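Tin of the Month: Do We Need Another One?

February's call for storage ideas brought in four suggestions, and two of them were tins. I remain unconvinced. A round tin wastes shelf corners, and a domed lid means nothing stacks on top. 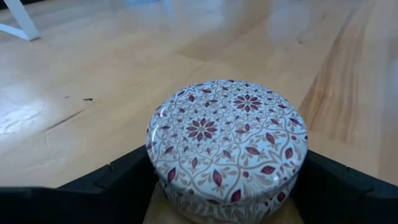 Burgundy flowers on a glossy, pale background. Pretty, I'll admit.

Trinidad Vidal swears by hers for buttons and thread. Fine, but a plain jar lets you see what's inside. If you do keep one, label it. Swap table opens 05/03/2020 in the Billora room. Bring tins. Take some home, please.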